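Moving the dahlias, again

I have dug up the dahlias at Prullside every fall for years now, grumbling the whole time, and every spring I'm so glad I did! My back says otherwise. This April I planted the first of them a little early (the soil felt warm enough to me) and tucked the rest in behind the shed, roughly 100 tubers in all, which is far too many for one person with one good trowel.

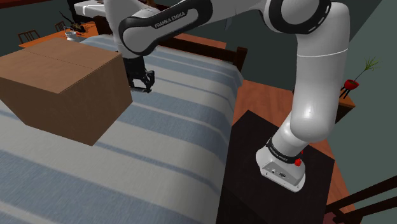
What went in this year

Mostly the dark red ones, plus a few pale yellows I bought from Bandska after swearing I wouldn't buy any more.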